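Plolell Portrait Studio Opens a Second Room for Newborn Sessions

April 20, 2026
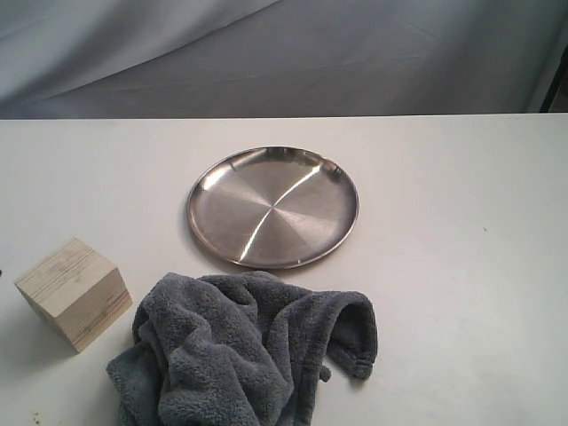
A round steel plate and a light-colored wooden cube on a white tabletop.

Families in Salinas who have been waiting for a spring appointment with Evanthia Konstantinidis will be glad to hear that her studio, Plolell, has opened a second room, set aside entirely for babies and their tired, happy parents.

Konstantinidis has photographed newborns and expecting mothers in town for years, and anyone who has sat in her old front room knows how snug it could get once the grandparents came along (and they nearly always do!). The new space is 393 square feet, with a big north window, a proper changing corner and a rocking chair that came from her aunt's house.

"I used to rush people out the door when the next baby was already crying in the hallway, and I hated it," she said. "Now a mother can sit and feed for as long as she likes, and we'll start again when everybody is ready."

Peiyu Yuan, who joined the studio in February, will handle most of the maternity portraits, along with first-birthday sessions. Brothers Pascual and Gervasio Montecinos did the painting and put in the floor, and Pascual's twin girls were the very first babies photographed there, sleeping through nearly all of it.

A newborn session costs $765 and includes 20 finished pictures, with a $200 deposit to hold the date. Parents are asked to book before the due date if they can, and Konstantinidis is happy to move things around when a baby has other ideas. Bookings can be made at the front desk or by phone.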